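工单 2676：胶带座切口歪斜，胶带缩回卷上（包装角）
提交人：Azucena Tlapale，Plulilov 礼品小店
处理人：Maricruz Arriaga，Polldale 办公用品售后
状态：已解决，留一项待观察

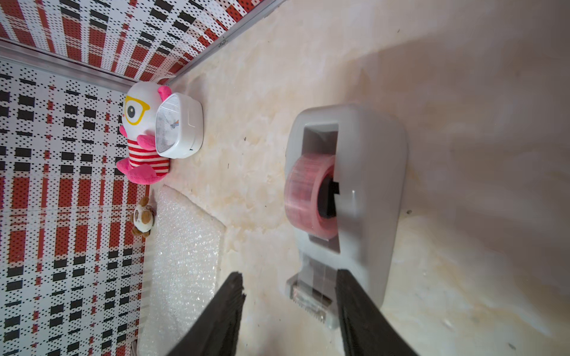 您好。先说明一下，中文是我后来学的语言，有的词我可能用得不准，如果哪一句看不懂，请直接问我，我会再写一次。

我们在店里的一个角落包装小礼物：毛绒玩具、钥匙扣挂件、小闹钟。气泡膜剪好以后平放在桌上，把东西包起来，再用灰色胶带座上的胶带封口。桌面是米色大理石花纹，靠着两块格子围板，围板是红、白、黑三种颜色。我写这些，是因为后面您可能会问我们在什么地方使用，桌面平不平。

问题有两个，我分开写。

问题一：拉出胶带，往锯齿刀片上按，切口不是直的。左边已经断了，右边还连着一条细细的尾巴，要用手再扯一次。尾巴常常粘在礼物上，撕下来的时候会把气泡膜也带起来。

问题二：切完以后，胶带头不留在刀片上，自己缩回去，贴在胶带卷上。下一个人要用指甲慢慢找头。粉色半透明的胶带贴在同样的胶带上面，我的眼睛很难看见那条边。找一次头有时比包一只玩具还要久。

这两个问题是七月开始的。以前用同一个胶带座没有这样。我们那时换过一批胶带，是从 Palacios 买的，但是我不能确定是胶带的问题，所以先不责怪胶带。

我已经做过的事：
换了一卷同一批的新胶带，没有变化。
用干布擦了刀片，当天好一点，第二天又一样。
把胶带座从桌子右边搬到左边，没有变化。

请告诉我应该修理，还是应该买新的。如果要买新的，我希望还是灰色，店里的东西颜色已经很多了。

Azucena Tlapale

——

回复 1，处理人 Maricruz Arriaga，上午 9:40

Azucena 您好，描述很清楚，谢谢。先不用买新的。想请您确认几件事：

一、胶带的宽度。卷芯里面或者外包装上应该有标注，单位是毫米。
二、胶带卷放进去以后，左右能不能晃动。
三、拉胶带的时候，胶带有粘性的一面朝哪里，是朝下对着刀片，还是朝上。
四、刀片的齿之间有没有发白或者发黑的东西。请不要用手指摸，拿一根牙签轻轻刮一下就可以知道。
五、切的时候，手往哪个方向用力。

第五条请让平时用得最多的人来回答。很多切口歪的情况和手势有关系，这不是批评使用的人。

——

回复 2，提交人 Azucena Tlapale，上午 11:15

我一条一条回答。

一、包装上写的是 15 毫米。我去看了以前剩下的空包装，以前写的是 18 毫米。我真的没有注意到，我订货的时候只看了颜色和价格。订货单上有宽度，字很小，但是有，这是我的疏忽。

二、能晃动。我用手指推，胶带卷可以在黑色的轴心上往两边走。推到一边以后它就停在那里，不会自己回来。

三、有粘性的一面朝下。我问了 Dayana Huaranga，她说她一直是这样装的。可是我在柜子里找到一卷用了一半的，从上面的痕迹看，有人曾经反着装过。我没有问是谁。

四、牙签上有东西，灰白色，软的，捏起来会拉丝。我想是胶水和气泡膜的碎屑混在一起。

五、用得最多的人是 Xóchitl Mendoza。我请她做给我看，看了好几次。她把胶带先往上提，再往右下方扭，很快。她说这样快，而且以前也是这样切的，以前没有尾巴。

还有一件事我想补充。她拉胶带的时候，胶带座的后面会抬起来一点，然后落下去，发出声音。她用左手扶着要包的东西，没有手去压胶带座。

——

回复 3，处理人 Maricruz Arriaga，中午 12:05

谢谢，这些信息够用了。我的判断如下，请您按顺序试，每做完一步就切几次看看，不要几步一起做，不然我们不知道是哪一步起了作用。

第一步，清洁刀片。
把胶带卷取下来。用棉签沾一点酒精，顺着锯齿的方向擦，从齿根往齿尖推，不要横着来回拉，横着拉棉花会挂在齿上。擦完以后等它干，再装胶带。如果有拉丝的胶，换一根棉签再擦一遍。

第二步，调整胶带的位置。
15 毫米的胶带装在为 18 毫米准备的轴心上，会往旁边跑。胶带跑到一边，刀片受力就不平均，一边先断，另一边留下尾巴，和您说的现象一致。可以剪硬纸片做垫圈，两侧都放，让胶带卷留在中间。垫圈不要太厚，胶带卷还要能转动。

第三步，改变切的动作。
胶带拉出来以后，保持平直，向前并且向下压过刀片，不要扭。压的时候整条胶带要同时碰到锯齿。

第四步，处理胶带座抬起的情况。
桌面光滑，底部如果有灰尘，就会滑动和抬起。请把底部擦干净，再看看底下的防滑垫还在不在。

胶带头缩回去的问题，多半会在第一步以后改善。刀片脏的时候，胶带头粘不住在该粘的地方，手一松它就弹回去。

——

回复 4，提交人 Azucena Tlapale，下午 3:30

我做了第一步。

酒精是从隔壁借的。我用了很多棉签，比我想的多。齿根的地方最脏，那里的胶变硬了，我先用沾湿的棉签按住，等一会儿，再推，它就下来了。刀片现在是亮的。擦的时候我戴了手套，棉手套会被齿勾住，后来我换成橡胶的。建议您在说明里写上这一点。

结果：胶带头大多数时候会留在刀片上了。尾巴还有，但是比较短。

第二步我做了一半。第一次我用礼品盒的硬纸剪垫圈，太厚，胶带卷完全不转，Xóchitl 一拉，整个胶带座跟着过来，推倒了旁边的闹钟。闹钟没有坏，还在走。第二次我用吊牌的纸，薄一些，又太软，转几圈就折起来，掉进槽里。

请问您有没有推荐的材料？我不想用塑料片，我怕剪不圆。

另外有一个问题，可能不重要。我擦刀片的时候，酒精滴了一滴在桌面上。那里现在看起来比旁边暗一点。大理石花纹的表面会不会受伤？我不知道它是真的石头还是印上去的花纹，桌子是房东留下的。

——

回复 5，处理人 Maricruz Arriaga，下午 4:10

手套那一条我会加进我们的说明，谢谢您。

垫圈的材料，可以试明信片的纸，或者牛奶盒的纸。牛奶盒外面有一层膜，滑一些，转动的时候阻力小。剪之前先把胶带卷的卷芯放在纸上，沿着里外两圈描线，外圈比卷芯大一点点就可以，太大会碰到胶带的侧面，侧面也是有粘性的。

桌面的问题，我不负责家具，不敢下结论。请先用清水湿布擦一下，再用干布擦，等它干透以后再看。如果暗的地方还在，建议联系房东。以后擦刀片可以在下面垫一张废纸。

——

回复 6，提交人 Azucena Tlapale，上午 10:20

桌面没有事。用湿布擦完，干了以后，我已经找不到那一滴在哪里。

垫圈用牛奶盒的纸做好了。我剪了好几对，留下最圆的一对。胶带卷现在在中间，转动顺利，声音也变小。我让 Xóchitl 连续包了 22 件，大部分是钥匙扣挂件，也有毛绒玩具。她用原来的动作切，还有短尾巴。她用您说的动作切，没有尾巴，但是她说不习惯，手腕觉得奇怪。

我们讨论了一下。她觉得原来的动作快，我觉得再扯一次尾巴的时间也要算进去。最后她同意用新的动作试到月底。这件事不需要您处理，我只是记录。

第四步：胶带座的底部很脏，有纸屑和一点亮亮的粉，大概是礼品纸上掉的。擦干净以后好一些。防滑垫还在，但是一个角翘起来，翘起来的地方粘了灰尘，已经没有粘性。我把它剪掉了一小块，不知道做得对不对。现在用力拉的时候后面还是会抬起来，比以前低。

——

回复 7，处理人 Maricruz Arriaga，上午 11:00

剪掉翘起的角没有问题，只要剩下的部分是平的。

抬起来的情况，可以检查两件事。一是胶带座和人的距离。离人太远，手臂会往上提；靠近桌边，手会往前拉，胶带座更稳。二是底座里面的配重。请把胶带座拿起来轻轻摇一下，听听有没有东西在里面动。如果有声音，请告诉我，不要自己拆开。

如果您愿意换防滑垫，我可以寄一片，尺寸要您量一下底部。

——

回复 8，提交人 Azucena Tlapale，下午 2:45

摇过了，里面没有声音。

底部我量了，尺寸写在附件的纸上，请看。请寄一片，谢谢。寄到店里就可以，收件人写 Dayana Huaranga，她在店里的时间比我长。

关于距离，您说得对。我们把胶带座放得比较靠里，原因是前面要留给气泡膜。气泡膜平铺的时候占很多地方，毛绒玩具又圆，滚来滚去，我们习惯让玩具靠着角落里的围板。闹钟也靠在玩具旁边，这样不会倒。结果好的位置都给了货物，胶带座没有好的位置。

我们现在这样安排，请您看看有没有问题：

等着包装的玩具和挂件，继续放在角落，靠着围板。
气泡膜先剪好，叠起来，一次只在桌上铺一张。
胶带座放在右手边，靠近桌子的前边，刀片朝向包装的人。
闹钟放在离胶带座远的一边，上次已经倒过一次。

Dayana 是左手写字的人，但是她说切胶带用右手，所以右边对大家都可以。

还有一个小问题。围板和桌面连接的地方有一条银色的金属条，胶带尾巴以前常常粘在那上面，撕下来以后留了胶的印子。这个也能用酒精擦吗？围板是印花的，我怕颜色掉。

——

回复 9，处理人 Maricruz Arriaga，下午 3:20

安排没有问题。刀片朝向人的时候请留一点距离，袖子宽的衣服会被勾住。

金属条上的胶印，先用没用过的橡皮试一下，很多时候橡皮就可以把残胶滚成小条。橡皮不行再用棉签沾很少的酒精，只碰金属，不碰围板。围板的印花我没有见过样品，请在看不见的角落先试。

防滑垫今天从 Drindale 的仓库寄出。

另外，下一次订胶带请选 18 毫米，卷芯大小和现在的一样就可以。手上剩下的 15 毫米配合垫圈继续用，不用浪费。

——

回复 10，代提交人 Estrella Chávez，上午 9:15

您好，我是 Estrella，Azucena 这几天不在店里，她请我继续写这个工单。我的中文比她差一点，请原谅。

防滑垫收到了。旧的一片我用吹风机吹热了再撕，撕得很完整。新的贴上去，按 Azucena 留的纸条上写的，用书压了一个晚上。今天早上 Xóchitl 试了，后面不抬了。她很用力地试，也不抬。

金属条用橡皮擦好了，酒精没有用。

我自己遇到一个新情况，写在这里，不知道要不要开新的工单。换胶带卷的时候，我把垫圈装在了同一边，两片都在左边。胶带跑到右边，尾巴又来了，比以前更长。我以为是刀片坏了，擦了很久。后来 Dayana 看见，告诉我一边一片。现在好了。我在牛奶盒的纸上用笔写了“左”和“右”，其实两片一样，但是写了以后就不会忘记。

还有，胶带头我们现在有一个办法：下班以前把胶带头折起来一小段，自己粘自己，第二天容易拿。这样会浪费一点点胶带，Azucena 知道，她同意。

——

回复 11，处理人 Maricruz Arriaga，上午 10:05

Estrella 您好，您写得很清楚，不用开新的工单，我把垫圈的事记在这一张里面。折胶带头的办法可以，第二天请先把折起来的那一段撕掉再开始用，折过的地方比较厚，压到刀片上容易切不断。

刀片不需要更换。如果清洁以后仍然出现尾巴，而且胶带卷在中间、动作也对，那时再联系我们换刀片。

清洁的频率，按你们的使用量，每换一卷胶带擦一次刀片就够了。

我先把状态改成已解决。月底请告诉我新的动作能不能适应，这一项我留着不关。

——

回复 12，提交人 Azucena Tlapale，下午 5:30

我回来了，谢谢 Estrella，也谢谢您。

月底的情况：Xóchitl 已经习惯新的动作。她说现在用原来的动作反而不会切了。Dayana 两种都用，忙的时候还是会扭一下，有时有尾巴，她自己剪掉，没有再粘到礼物上。

垫圈换过一次，旧的一对边上起毛了。我多剪了几对，和备用的胶带放在同一个盒子里，盒子外面写了字。

下一批 18 毫米的胶带已经订了，还没有到。等到了以后我会不放垫圈试一次，再来这里写结果。如果那时工单已经关闭，请告诉我应该写在哪里。

——

回复 13，处理人 Maricruz Arriaga，下午 5:50

直接回复这张工单就可以，有回复它会自动重新打开。装 18 毫米的时候记得把两边的纸垫圈都取出来，有一片忘在里面，胶带会转不动。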